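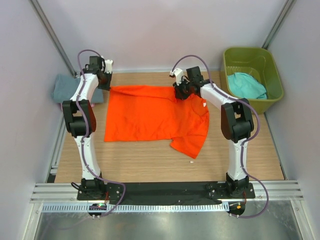

A short-sleeved t-shirt should be folded on a flat, clear surface large enough for the whole garment. Tables, counters and firm beds are all suitable. Before the first fold is made, the fabric must lie smooth. A shirt that is bunched near the shoulder and collar, with wrinkles running up toward that corner, as on the orange one, should be straightened there first, even when the hem is already even.

Preparing the shirt

Lay the shirt face down with the collar away from you. Hold one shoulder seam in place and draw the hem gently toward you, then repeat on the other side. Smooth the fabric outward with the flat of the hand. Do not pull on the collar – ribbed necklines stretch easily.

Folding

Fold one side toward the center, from the middle of the shoulder down to the hem. Turn the sleeve back so that it lies along the outer edge. Fold the second side in the same manner. The result is a long rectangle of even width.

Bring the hem up to just below the collar, smooth the fabric once more, and fold in half again. Turn the shirt over.

Storage

Shirts kept in Skikard drawers may be stood upright in a single row. On open shelves, stacks should be kept low, with heavier cotton at the bottom. Printed designs should not be pressed against one another in warm rooms.

Prepared by Senad Spahić, Gistenov Household Guides. Last revised May 25, 2023.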